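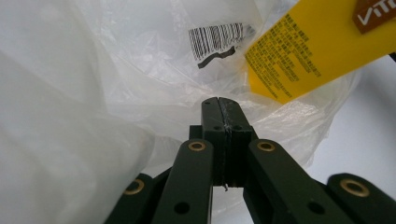 Dolores Wendt
Packing Room Lead, Flornum Household Reuse

Progress report to the Riltton Fund, second period
Covering the packing room at Fajardo Street, through the end of January

The grant application said that moving our soft goods out of cardboard and into large plastic bags would save space, cut handling and make it easier to find things. I didn't write that sentence and I had doubts about it when I read it. After two reporting periods I would say one of the three claims holds up, one doesn't, and one depends on who is asking.

The bags

We are using the big translucent white ones from Skustel, the same type throughout. The first order was billed to the grant, the second came half out of our general supplies line. They hold a double comforter with room left over, and the plastic is soft enough to fold down over itself at the neck. We do not use ties. We tried ties in the first period and people cut them off with scissors and cut the bag too.

The selling point was that you could see what was inside. You can, up to a point. Through one layer you can tell a dark blanket from a light one. Once the plastic has bunched into folds, or there are two bags on a shelf with one in front, you are back to guessing. We still have to label, and a label on a soft bag does not stay where you put it. Paper tape peels. Marker straight on the plastic rubs off on the next bag. What has lasted best is a tag slipped inside against the plastic, and I would not call that a discovery.

Space

This is the claim that holds up. The back wall of the packing room used to be boxes to the ceiling. The same goods in bags, pressed down before closing, now fill the lower shelves only, and we have put the lamp and small furniture intake on the upper ones. I was ready to report otherwise and can't.

Two cautions. Pressing bags down works for comforters, towels and curtains. It does nothing for pillows, which come back up overnight and push the bag next to them off the shelf. Also, the saving was measured after a slow month. I would like to see the same wall after spring drop-offs before anybody puts it in a brochure.

Handling

The application predicted less of it. I don't see less. A box could be slid along the floor with a foot, and a bag has to be picked up. Bags slump, so they can't be stacked more than three high without the top one sliding, and then someone restacks. What we gained by not building and taping boxes we have mostly spent on straightening the shelves at 4 p.m.

I kept a record for one stretch of the period, since the Fund asked for numbers. In that stretch we packed 77 bags. Of those, 28 were opened again before they left the building, nearly all to check a size or to split a bedding set that had been packed together by mistake. Another 8 had torn or stretched badly enough that we moved the contents to a new bag. I have no matching record for the boxes, and neither does anyone else, so I would ask that these figures not be presented as an improvement or a decline. They are what happened in one room over one stretch.

The tearing deserves a word. The plastic gives when it is pinched and pulled at one spot, usually near the top where people grab it. It does much better when it is gathered up in a handful and lifted with the other hand underneath. We have shown everyone on the packing table how to do this. Whether they still do it at the end of a long intake shift I leave to your imagination.

Finding things

Depends who is asking. The people who pack can find what they packed. The people who come in from the delivery side, who only see a shelf of whitish bags, say it is worse than before. I think they are right. Boxes had a flat face with writing on it. We have started keeping bedding on the left, towels in the middle and curtains on the right, which has helped more than the see-through plastic has. We could have done that with the boxes.

Waste

The reviewer's question from the last report was what becomes of the bags. Some go out with the household and we don't get them back. The ones that stay are shaken out, folded flat and used again if they have no holes. I was asked for a reuse rate and I don't have one I trust. The clean used bags and the new ones ended up in the same bin in the first month and you cannot tell them apart once they have been handled. There are two bins now, so the next report should have something on this.

I would also note that the cardboard we stopped using was free. It came from the appliance store next door and they were glad to be rid of it. The plastic is a purchase. The application compares our bags with bought boxes, and I don't think that was ever the right comparison.

Budget

Supplies are on budget. Shelving is under, as only 5 of the planned units went in - the last bay has a radiator behind it that does not appear on the floor plan. We would like to hold that money for a second packing table and will send the request separately.

Next period

Keep bags for bedding, towels and curtains. Put pillows back in boxes, starting now. Try the heavier Skustel bag if they will send a sample roll without a full order, though the last time we asked they sent a catalog. Keep the same packing record during the spring drop-offs, with a column for where the bag tore.

I have been asked whether I would recommend the method to the other Flornum sites. For a site that is short of shelves, yes, for soft goods. For a site that has the room and a free supply of boxes, I can't see why they would bother, and I would want to look at another period's numbers before saying anything stronger than that.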